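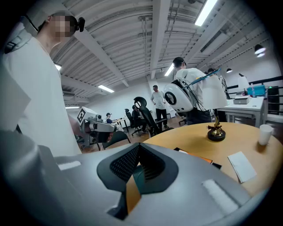
The Grallau room during hand-held gripper trials. The lamp on the round table is one of the test objects.

Ambros Hubmann has spent most of his working life being disappointed by fingers. The human sort he has no quarrel with. The ones that arrive in foam-lined boxes, with a price list and a cheerful leaflet, are another matter.

"They all pick up the cube," he says. "Every gripper ever sold can pick up the cube. I have stopped owning cubes."

What he owns these days is a shopping bag of awkward household things, and a room in Grallau where he and his colleague Reto Lehner have been comparing two hand-held grippers, the Skovix and the Rureo, before one of them is bought in any quantity. You hold the tool yourself, do the job yourself, and the camera on it records what a robot arm would later have to make sense of. Hubmann likes the arrangement. "If I can't do it with my own arm and my own brain, I have no business asking a machine."

The Skovix weighs 735 grams, a figure Lehner can recite with some bitterness. "It's nothing for the first ten minutes. Then you begin to notice that you have a shoulder." The Rureo is lighter and, in his view, worse. Its trigger has a dead patch at the start of the pull, so the fingers do nothing and then do rather a lot. He lost an envelope to it, and a paper cup that he describes as "mostly air anyway".

Each tool gets 23 tasks, from lifting a cup to turning a desk lamp by its stem without knocking the shade. Hubmann chose the lamp. Lehner would like that written down.

"It's top-heavy, it's shiny and the shade wobbles," says Lehner. "Ambros found it in a junk shop and was happy for a week."

The camera has caused more argument than the fingers. Hubmann wants a wide view, so that the arm has some idea where it is in the room. Lehner complains that a wide view is largely ceiling. They tried 6 mounting angles and agreed on one, which Hubmann calls a compromise and Lehner calls his.

And the winner? Hubmann looks pained. The Skovix, probably, if the maker will do something about the grip, which was plainly designed by somebody with enormous hands. He has written to them. The reply thanked him for his interest in cubes.

Their report is due in June. Lehner expects it to recommend more testing, and he has already been asked to look out for a second lamp.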